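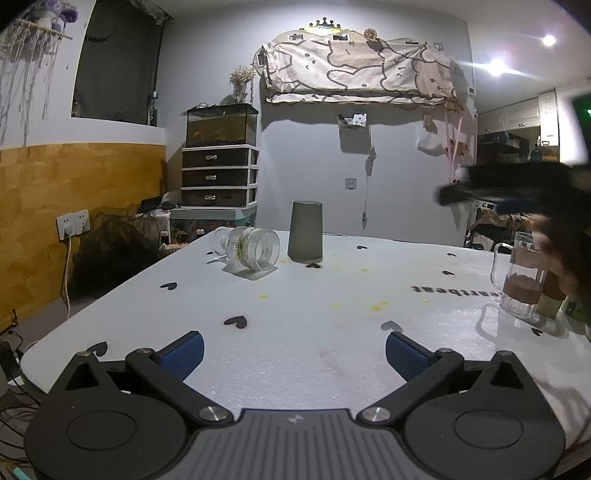
To: Members of the Clarbridge Tenants' Information List
From: Resident Services Office, Clarbridge Housing Association
Subject: Re: Questions on the change to water billing (Asadi Court and Prolley Street)

Dear members,

The office has received a number of replies to the notice sent in May on the change to water billing. The message quoted below was posted to this list by a resident of Asadi Court and raises most of the points that have also reached us by telephone and at the front desk. With the writer's agreement, we are answering it on the list so that all households have the same information.

> To: Members of the Clarbridge Tenants' Information List
> Subject: Questions on the change to water billing
>
> I have read the notice twice and still have questions. I would be grateful if the office could reply in writing.
>
> 1. The notice says that water will be billed "by use" once the new meters are read for the first time. Until now it has been part of the rent. Will the rent go down by the same amount?
>
> 2. My apartment has one meter under the kitchen sink and another in the hall closet. Which one counts?
>
> 3. Who is Satgate? The letter came on their paper and not on the Association's, and I nearly threw it away.
>
> 4. If a pipe leaks inside the wall, who pays for the water that is lost? We had a leak on the second floor last winter and it ran for days before a plumber came.
>
> 5. Is there any help for larger families? There are six of us and we do laundry nearly every day.
>
> 6. Can the bill be paid at the office? I don't have an online account and don't want one.
>
> I would also say that the notice was hard to follow. The table on the second page had no heading, and my neighbor took the figures for dollars when they were gallons.

Our replies follow the order of the questions.

1. Rent and the water charge

Yes. The part of the monthly rent that has covered water and sewer service is $44 for every apartment, regardless of size. That amount will be removed from the rent beginning with the first month in which a household receives a metered bill. The reduction will be made by the office, and no form is needed. Households that pay by automatic transfer from their own bank should change the amount of the transfer themselves. If a transfer is not changed in time, the extra payment will be held as a credit on the rent account and may be refunded on request.

The rent reduction and the first bill will not arrive on the same day. Rent is due at the start of the month, and the first metered bill will be mailed after the reading at the end of it. Residents may wish to set the difference aside.

2. Which meter is used

Only the meter in the hall closet will be used for billing. It has a gray cover and a serial number beginning with the letter P. The older meter under the kitchen sink was put in when the buildings were first converted and has not been read for many years. It will be left in place until the kitchen plumbing in each apartment is next replaced. Please do not remove it or shut the valve beside it, as in several apartments on the Prolley Street side that valve also controls the cold supply to the bathroom.

3. The role of Satgate

Satgate is the company engaged by the Association to read the meters and to prepare and mail the bills. It does not set the price of water. The price is the city rate, passed on without any addition, and the cost of reading and mailing is paid by the Association out of its general budget. Satgate holds the name, mailing address and meter number for each household. It has not been given bank details, dates of birth or telephone numbers.

We accept that the first letter should have carried the Association's name at the top. Later letters will do so. Residents who discarded the first letter may ask for another copy at the front desk.

4. Leaks

Water lost through a leak in a wall, floor, ceiling or shared pipe will be paid for by the Association. So will water lost through a fixture that the Association supplied, such as a toilet or faucet, provided the fault was reported within 10 days of being noticed. Once a fault has been reported, the household is not charged for the loss, however long the repair takes.

When a leak has been reported, the office will compare the bill with the usual use for that apartment and remove the excess. For the first three months there will be no usual use to compare with. In that period the office will apply the average for apartments of the same size, which in last year's trial readings was 3,707 gallons a month for a three-bedroom apartment.

Leaks from a washing machine or dishwasher owned by the resident are not covered.

5. Larger households

A lower rate will apply to households of five or more people. The office already holds the number of people in each apartment as listed on the lease, and the lower rate will be applied from that record. If the number has changed, please complete a household update form before the first reading. A separate allowance is available where a member of the household needs extra water for a medical reason. A short note from a doctor or clinic is sufficient, and it need not name the condition.

6. Ways to pay

Bills may be paid at the front desk by check or money order, by mail, by telephone, or online. The desk is not able to accept cash. An online account is optional, and paper bills will continue to be sent to every household without charge unless the household asks for them to stop.

The layout of the notice

The comment on the table is a fair one. The figures on the second page are gallons per month. A corrected notice with headings and larger type is being printed and will be delivered to all 359 apartments. Apart from the headings, the figures are unchanged.

Access for the first reading

Most meters can be read from the corridor. Apartments on the ground floor of Asadi Court are an exception, and the reader will need to enter the hall for a few minutes. A card will be left beforehand giving a morning or an afternoon. Readers carry an identity card with a photograph, and residents are free to call the office to confirm it before opening the door. Please clear coats and boxes from in front of the closet if you are able to. Anyone who would like help with this should contact the desk by noon on the day before the visit.

Further questions may be sent to this list or left in writing at the front desk. Questions about an individual account should not be posted here, as messages can be read by all members and are kept in the archive.

Resident Services Office
Clarbridge Housing Association

You are receiving this message as a member of the Tenants' Information List. To leave the list, reply with the word "remove" in the subject line.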